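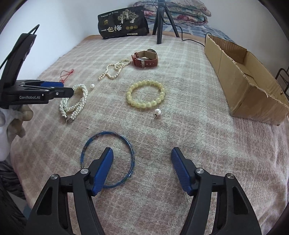
Screws, pads, pearls

The grippers at Kodside have a simple life. Somebody squeezes a handle, the black jaws close, and a necklace goes into a box, or doesn't. Keeping a pair of them fit for this work takes more fuss than the jewelry ever gets.

Start with the screws. Each jaw arm on the hand-held tool turns on round silver heads, and every one of them would like to be somewhere else. The Destow workshop checks them after 40 minutes of use with a driver and a light wrist. Too tight and the jaws move like a rusty gate. Too loose and the tips meet slightly crossed, which is fine for a watch strap and hopeless for a pearl stud.

Then the blue pads. They pick up lint from blankets with real dedication – plaid seems to be a favorite – and a linty pad lets a bangle slide. A damp cloth, 2 passes, then 5 minutes to dry. Worn pads are changed in pairs, left and right, however healthy the other one looks.

Last comes the lens, wiped with something cleaner than the nearest sleeve. The Delorme manual gives this a full page. The Bestivwood crew gives it a breath and a corner of T-shirt, and is spoken to regularly.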